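Sorting Before the Bin Room: How Ullard Handles Mixed Discards

4 min read

Agustina Arancibia has managed household intake at Ullard, a reuse depot serving the Detar district, long enough to have rewritten its acceptance sheet twice. The current version runs to 70 categories. She would like it to be shorter.

"Most of the categories exist for the downstream buyer," she says. "The resident needs four: glass, metal, things with a plug, and everything else. We do the fine sorting after that."

The depot occupies a former grain store dated 1859. Its floor is level only in the north half, so the scales stand there, and incoming material is weighed before it is opened. In June the depot logged 254 drop-offs. Arancibia classed 159 of them as mixed, meaning that a single delivery held at least two of her four groups.

Glass is the group she discusses at most length. Bottles are kept whole if the neck is sound and separated by color at the first table. Dark green is stored apart from brown, as the local buyer, Vunis, pays different rates for each. Caps and corks come off on arrival. Labels stay on.

"People soak the labels off and bring us bottles with water in them," she says. "The water changes the weight. Leave the label alone." 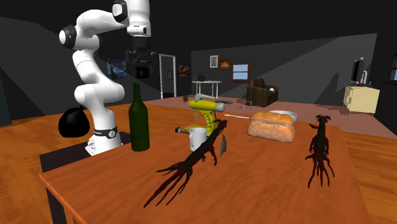 Typical kitchen discards: bottle glass, ceramics, a small appliance and bagged waste.

Ceramics cause more disputes. A mug cannot go in with bottle glass, because it melts at a higher temperature and leaves solid inclusions in the new batch. Ullard shelves usable mugs for resale and sends broken ones to a crusher for path base.

Small appliances are checked for cord damage, then run under load. Arancibia prefers that owners leave attachments with the machine. "A mixer without its beater sits on the shelf for months," she says. "With the beater it sells."

Bagged waste is the remaining problem. Staff open every bag, and a knot adds time. The depot has asked residents to fold the top over instead, with limited effect.

A second site on Zamani Street is planned, with a single long counter and no stairs. Arancibia has asked for the scales to be built into the floor. The drawings she has seen so far put them by the exit.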